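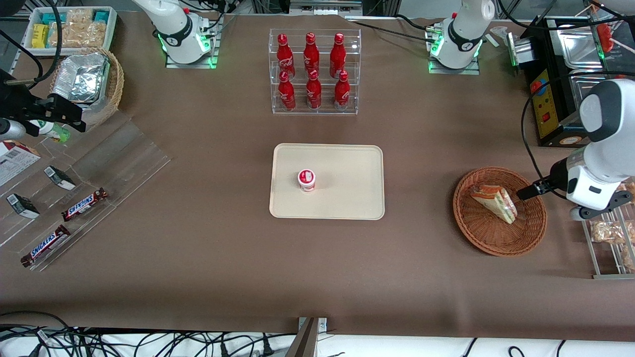 Clear Two-Tier Bottle Rack from Haten: six weeks of Cokes, snacks and one big mess

I bought this rack for a dumb reason. We have a long brown table in the back room where everybody eats lunch, and drinks kept migrating all over it until there was no place left to set a plate down. I wanted the bottles in one spot, at the back, out of elbow range. A plain clear stand seemed like it would do the job without making the table look like a convenience store. (It looks a little bit like a convenience store now. I've made my peace with that, I kind of love it!)

So, the rack. It's clear acrylic, two tiers, with the back row sitting higher than the front row like bleachers at a high school gym. I keep six of the red Coca-Cola bottles in mine, the shiny aluminum-style kind, three up and three down. The caps on the front ones come up in front of the bodies of the back ones, so you do lose part of the label on the top row if that matters to you. For a party table it might. For me it's fine, they're all Coke.

Putting it together was easy enough. It shipped flat with a protective film on both sides of every panel, and peeling that film took longer than the rest of the assembly. Get a fingernail under a corner and go slow, and if you can't find the edge, stick a piece of tape on it and pull. The instruction sheet had one drawing on it and the drawing was of a different rack. I figured it out anyway. The panels slot into each other, no screws, no glue, and once it's loaded it doesn't wobble.

What I like most is that you can see straight through it. I had a wire rack from Drotum before this, black, four little feet, and it made that whole end of the table feel heavy. It also scratched the table, and two of the feet fell off and I kept finding them with my socks. The Haten one just sort of disappears and you see the bottles. I also like that it's narrow front to back. Mine sits right up near the edge of the table and leaves the whole middle clear for food.

Now the gripes. Fingerprints, oh my gosh. Every time somebody grabs a drink they leave a thumb on the front panel, and in the late afternoon when the sun comes in sideways you see all of them at once. I wipe it with a soft damp cloth and a drop of dish soap. Do not use paper towels, I did that in the first week and there's a patch of tiny hairline scratches on the left side that I look at every single day. And skip the blue window spray too, the sheet that came with it says so, in the one line of text that did match my rack.

The second gripe is that it only really suits slim bottles. I tried fat iced tea bottles and got two across with a silly gap between them. Short cans work but they slide around. If you mostly drink out of cans I'd look at something with dividers.

Since a few of you always ask what else is on the table, I'll go through the rest of the lunch setup, most of which I'd had for ages.

The tray in the middle is the Oluvex one, beige, rectangular, with rounded corners and a bit of a raised rim. The rim is low, so don't expect it to save you from a full spill, but it catches drips and keeps a cup from wandering. I use it as the landing pad. Whatever you're having goes on the tray, and when you're done you carry the tray to the sink. Often there's nothing on it but one small red-and-white cup with a lid, the size of a yogurt, and it still looks neat, which I can't explain. The beige does pick up stains. Coffee came out with baking soda. Turmeric did not.

The basket is a round brown wicker one with a braided rim, very shallow, and I got it at Mercado when I was in there for onions. I bought it for bread and it has become the sandwich basket. It's a great size for one of those triangle sandwiches in the clear plastic package. Two will fit if you overlap them, and after that they start climbing out. Crumbs get down in the weave, so I take it outside and smack it on the bottom over the grass. Works great, looks unhinged. Don't soak it.

The white bin in the corner is for snack packets and it's just a plain rectangular bin, nothing special, probably the cheapest thing here. Everything gets dumped in together, chips, crackers, whatever was on sale, yellow packets and teal packets and clear bags all in a heap. I did try to stand them up in rows once. That lasted until lunch. A bin with straight sides is the way to go though, because you can push it right into the corner and it doesn't waste any table.

Okay, back to the rack, a few questions I got after my first post in July.

Does it yellow? Not so far, but I've only had it six weeks, so ask me next summer.

Can it go in the fridge? It can, I tried it, and it took up most of a shelf. I took it back out. I load cold bottles onto it right before lunch and that's good enough for us.

Can you stack two? There's nothing for a second one to lock onto, so I wouldn't.

Is it worth the 38 bucks? Hmm. I think 38 is a little steep for a few pieces of acrylic with the wrong drawing in the box. If they ran a sale I'd grab a second one for the hot sauce shelf without thinking twice. At full price I'm still glad I bought it, I use it every day and the plates finally have somewhere to go.

I'm giving it 4 out of 5. The missing star is for the fingerprints, and a little bit for the film.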